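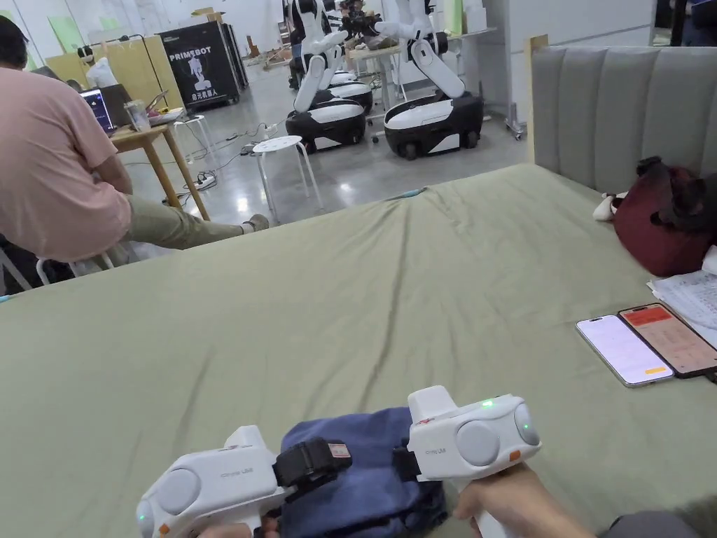
So I went to a county health board meeting on Wednesday. Voluntarily! I haven't been to one of those since the mask fights, when you had to get there an hour early to find a chair and somebody always ended up yelling at the poor guy running the microphone. This time I walked in two minutes late and sat wherever I wanted.

The item I went for was the air cleaner loan program. If you live in Hollenstein and you've never heard of it, you have plenty of company. Back when everyone was stuck inside, the county bought a pile of portable air cleaners (the Zarkeck ones, the big beige towers that look like a hotel trash can) and lent them out to day cares, churches, dance studios, the senior lunch place, pretty much anybody with a room and a form. They paid for it with relief money. The relief money is gone, and now the question is what to do with the machines, and who pays for the filters.

I have a soft spot for this program. Our choir had one of those towers for two winters and it hummed a flat B the entire time, which drove the altos nuts, but we kept singing. I couldn't tell you how many colds it stopped. I'm a retired bookkeeper, I can tell you what it cost us, and that was zero.

The staff report is online if you like that sort of thing (I do). The short version is that a new filter costs $50, the machines need one every so often depending on how hard you run them, and the county wants borrowers to start buying their own. If you don't want to, you bring the machine back within 90 days and it goes into storage "for future emergency deployment." I read that phrase out loud in my kitchen and then I read it out loud again, because I've seen where the county stores things. It's the old highway garage out on Draraler Road, and the roof leaks.

Now, $50 is nothing to the dance studio. They'll grumble and pay it. It's a different story for a home day care with a handful of toddlers and a mom who hasn't raised her rates in years, and those are exactly the places where every bug in the county goes to meet its friends. My suggestion was pretty simple: keep buying filters for the licensed day cares and the senior lunch program, and let the rest of us pay. I wrote it on an index card so I wouldn't ramble. I rambled anyway.

Sheila Mapplebeck spoke right after me and she was so much better. She runs a day care on the east side, and she'd brought her sick-day log, just a spiral notebook, and she talked about what it's like to call 12 parents at six in the morning to say you're closed because you've got a fever yourself. She didn't claim the air cleaner fixed it. She said some winters are bad and some aren't, and she'd like to have the machine either way. Then she asked whether anyone on the board had tried to change one of the filters, and there was a long pause, and she explained that you need a screwdriver and you can't get the thing back together if there's a kid within ten feet of you. Big laugh. Even the chairman.

What bugs me is the part about the numbers. One of the board members (I'll leave his name out, he was perfectly polite) kept saying there's no local data showing the machines did any good. Okay, but did anyone collect any? I asked and the answer was no, there was never a budget for it. So we're going to shut down the thing because we didn't study it, and we didn't study it because we were busy handing it out. I'm not saying he's wrong! Maybe if somebody had looked we'd have found out it was mostly a nice hum. But "we don't know" got said so many times that by the end it had sort of turned into "it didn't work," and that's a different sentence.

The other half of the meeting was about Treko, the text alert service the county uses to tell you when there's a flu clinic. Half the room didn't know they were signed up and the other half couldn't figure out how to sign up. I'm in the first group. I've been deleting those messages for ages thinking they were from a furniture store. They're going to change the sender name so it says "County Health," which I would have thought was the first thing you'd do, but I wasn't asked.

Anyway, they put off the vote. The filters go back to staff for "a tiered option," and I'm choosing to believe that's my index card wearing a suit. It comes back at the next meeting, same room, the one over the license bureau with the bad elevator. Public comment is at the start now, not the end, so you don't have to sit through the restaurant inspection appeals unless you want to. (Stay for those sometime, though. There was a very heated discussion of a walk-in cooler.)

If you borrowed a machine and you've still got it in a closet, please don't toss it. Call the health department front desk and ask for the loan program, and be nice, it's one person and she also does birth certificates. And if you run a day care around here and want to speak but hate speaking, you can send a letter and the clerk has to read it into the record. I didn't know that before this week. I've already started mine, and it's too long.

Choir starts up again in February, by the way. We need tenors, as usual.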